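Teaching Jorau by Remote: Your Questions 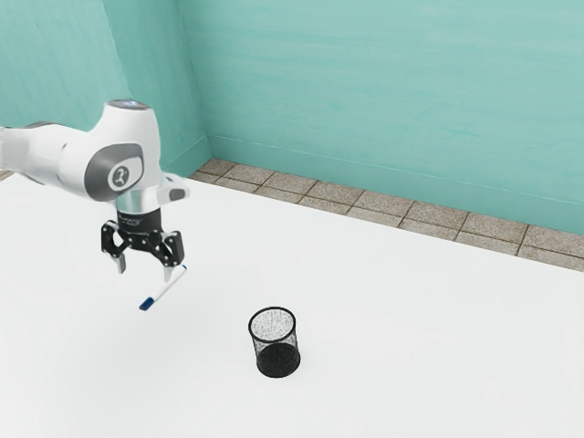

Marker and mesh cup, in the simulated room.

What is Jorau?
It's our project for teaching robot arms everyday tabletop chores. You steer the arm from wherever you are, it records what you did, and the recordings train the robot to try the chore itself. We love doing this and we'd love to have you along!

Is that a real robot?
The one you'll start on is a computer simulation, so bump into things all you like. The real arms live in our Usturmont lab, and you can ask for time on one after 100 saved demos.

Do I need any experience?
None. If you can use a game controller you're most of the way there. Most people fumble the first few tries and then it clicks, usually while they're thinking about something else.

What does the marker task ask for?
Pick up the marker, carry it over to the cup, lower it in and let go. Either end can go in first. The demo ends when you open the gripper and back away.

I dropped the marker. Should I start over?
Please keep going! If you can reach it, pick it up and finish. Recoveries are some of the best things we get, and the robot needs to see them. If it rolled off the table, press Reset.

How many demos do you need?
We're aiming for 500 on this task, from as many different hands as possible. A session is 53 minutes, including a short break.

Why does the arm lag behind my hand?
Vultus, our control software, smooths your motion a little. Slow down near the cup and it feels much better. If the lag is longer than a blink, check your connection.

Can two of us share a login?
Sorry, one each. Group bookings for up to 4 people go through the Pangilinan desk.

Who do I write to?
Ariel Lumbao answers all the operator mail. The next round of tasks opens in February.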